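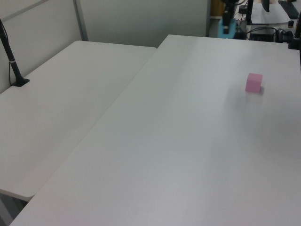
**COMMUNITY NEWS**

## One pink cube, one big white table

A little pink cube on a wide white table is the first piece of Somano, the new color show from Hema Iyengar and Nikola Baran, and what a lovely way to start! The pastel pink really sings against all that white, and even the faint gray shadow beside it feels like part of the work.

Iyengar plans to show 30 small shapes in all, with 12 of them made by students in Soon-im Seo's evening class. The doors open in March at 5 p.m., and kids are very welcome.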